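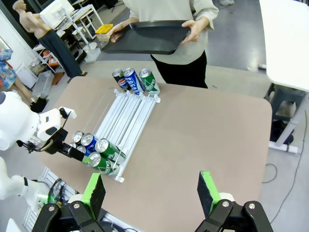 Triltdale two-arm kit on the can rack job. Left gripper at the cans lying on their sides, right gripper open.

Kenta Murakami
4 min read

Thread on the Triltdale two-arm picking kit, which we have had on loan at Pitwood since April. The question was whether it could face up drinks in a small shop without a technician standing next to it. Notes as I have them, in no great order.

What you get: two arms, a gripper and a camera module for each, a controller, and a subscription to the task software. The table is yours to supply. Ours has a matte top, and I would recommend the same. We tried a gloss one first and the reflections upset the can detection.

The task is a gravity rack of the ordinary white plastic kind. Cans go on the rails on their sides and stop at the end stop. The kit has to take cans from the low end, stand them up, and lay fresh ones back on the rails. Dull work for a person and fiddly for a gripper.

Cans are harder than they look on a spec sheet. The lid is bright metal, so depth readings off it are poor and the software leans on the printed side to work out what it has. Lying down, with only the lid towards the camera, a can gives it very little to read.

We mixed brands on purpose. Pepsi, Pocari and a green one, all in the same rack. Triltdale's own demo uses one brand throughout, and I would ask any supplier about that before signing.

Grip. The right-hand fingers have green pads with a black foam face. The foam is the best part of the kit. It gives enough to hold a can without denting it, and it does not mark the print. Triltdale says to change it every 1,000 picks. We changed ours at 500, when the edges had started to lift and cans were rolling in the grip.

Foam is a consumable and is priced like one. It is not in the subscription. Fitting a new face is a screwdriver job and can be done by anyone who can follow a drawing, but you do have to run the finger calibration again afterwards.

Two arms or one? I expected to say one. The second arm pays for itself on this job, though. When a can is lifted out of a tight group its neighbours want to roll, and having the other gripper there to steady them saves a re-scan each time. On loose items standing upright I would not bother.

Cables. They run low and close to the fingers, and the default routing leaves slack where it can catch on the rack. Yasuo Kubo re-routed ours on the first morning with longer clips. Triltdale has asked for his sketch. I hope they use it.

Speed is adequate. It is slower than a person and always will be at this price. What matters for a shop is whether it can be left alone overnight, and the longest clean run we got was 4 hours. It stopped on a can that had gone in backwards, with the base where it expected the lid. Reasonable stop, poor message: the screen said "object state".

Handover to a person works better than I thought it would. Step up to the far side of the table and the arms slow to a creep, then pick up again when you move away. You can hold out a tray and have cans put on it, but the tray position has to be taught, and it does not cope well if you drift.

Service. Support is by email, answered from the Fisdale office, and replies were quick and written by people who had read the question. Lead time on a replacement gripper was 14 days. For a shop with one kit I would hold a spare on the shelf.

For comparison we had the Ugwu single-arm unit on the same rack last year. Better error messages, worse fingers. Its hard rubber tips slipped on any can with condensation on it, and there was no foam option then. If they offer one now I would like to hear from anybody who has used it.

Verdict so far: worth a trial if you have mixed cans and somebody on site who does not mind a calibration screen. I would wait if you need unattended running right through the night - the software is close, but I would not leave it a set of keys.

Next job is cartons on the same table, same pads, no changes to the fingers. Yasuo thinks the foam will be too soft for the corners. Will add to this thread when there are numbers.

© Pitwood | Contact | Back to top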